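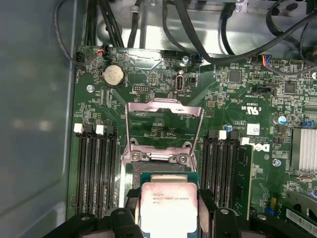
Barari: police interview tapes, sync and noise

09/06/2018
By the Lucero audio bench
5 min read

Third pass on the interrogation audio for Barari. Reel 2 of the documentary depends on it almost completely, so this entry is longer than usual. Earlier notes are in the August section, under "Jolano cassettes."

Source material: five microcassettes from the Jolano police interviews, plus one VHS copy of the second interview with picture. The cassettes are the originals. The VHS is at least second generation, judging by the chroma smear and the dropout pattern, and its audio is a room mic with automatic gain. The cassette recorder was on the table. You can hear it being set down at the head of tapes 1, 3 and 4.

Transfers

All five tapes are captured flat, no noise reduction in the chain, 24-bit. Azimuth was set by ear on each side. Tape 4 side B needed resetting partway through, and there is a short overlap between the two captures. Use the second capture from the door slam onward. The first one loses the top end gradually before that point and the change is hard to hear until you compare.

Tape 2 has a splice. It was in the tape when it came to us and it's noted on the intake sheet. The edit should not run across it. If the director wants the answer that follows it, there has to be a visible break, either black or the transcript card. We talked about this with the cutting room and they agree. A smooth audio join there would tell the audience the question and the answer belong together, and we can't show that they do.

Speed

The recorder ran slow, and got slower as the batteries went. Mains hum from the fluorescent fixtures is present on all the tapes and makes a usable reference. Measured it at the head, middle and tail of each side, then drew a correction curve by hand. Automatic tracking in Brerix locked onto the second harmonic twice on tape 3 and produced a jump in pitch that sounded like a bad edit. Turned tracking off, imported the hand curve, no further trouble.

After correction the suspect's voice sits noticeably higher than in the version used for the trailer. The trailer version was never speed corrected. Anyone who has been living with the trailer is going to say the new one sounds wrong. It is closer to the VHS, which ran off mains power, and I'd go with that.

Sync to VHS

Second interview only. Lined up on the chair scrape near the start and checked against the cup going down on the table. Drift after speed correction was 3 frames at the worst point and less than one over most of the side. Cut the cassette audio into sections at natural pauses and slipped each one. No stretching inside a sentence. The section starts are marked in the session in yellow.

The room mic stays in underneath at low level. It carries the detective by the door, who is nearly off the cassette altogether. Muting it between his lines made the room disappear and come back, so it runs all the way through.

Noise

Tried three settings on the hiss.

Light broadband reduction: audible hiss, speech intact. Fine for the theater mix.

Medium: hiss mostly gone, consonants starting to go with it. "Didn't" and "did" get close together in two places on tape 3. Rejected. This is the interview where that word matters.

Light broadband plus a shelf above 3000 Hz in the gaps only: quiet gaps, speech untouched, but the hiss opens and closes with every line and draws attention to itself. Rejected.

Going with light. Hum notched at the fundamental and the first few harmonics, narrow, after speed correction. Notching before it is useless when the hum is moving.

Mumbled passage, tape 5 side A

The draft transcript gives "I went back for it." I have listened to this on the monitors, on headphones, and at reduced speed, and I can't confirm "for it." It could be "before it" with the first syllable swallowed. The subtitle should read "I went back [inaudible]" unless the court transcript supports the longer reading. Request for the court copy is in. Please don't lock the subtitle file before it comes.

I also don't want to EQ this line differently from the lines on either side. A boost in the range where the f sits makes it sound more like the draft, and that's a reason to leave it alone. Same processing across the whole side.

Levels

Dialogue normalized by section, then ridden by hand. The detective's shout on tape 4 was clipped on the original recorder. Declip took the edge off. It still distorts, and it should probably stay that way given that everyone in the cutting room has already timed the picture to it. Peak is held down to keep it from jumping out of the streaming mix.

Narration comes in over the tail of tape 1. Left 2 seconds of room tone clear on the interview track before the first word so the mixer has something to fade.

Files

Flat captures are on the archive drive under Barari / source, read only. Corrected versions are in Barari / work, with the curve files next to them. The old trailer bounce is renamed with "DO NOT USE" in front. Somebody pulled it into the reel 2 timeline last month and it took an afternoon to find.

Still open

Court transcript for tape 5.
Recheck tape 4 overlap on the big room monitors.
Subtitle timings for the second interview have to be redone against the corrected audio; the present ones follow the uncorrected cassette and run late by the end.
Cleaning tape for the microcassette deck, we're out.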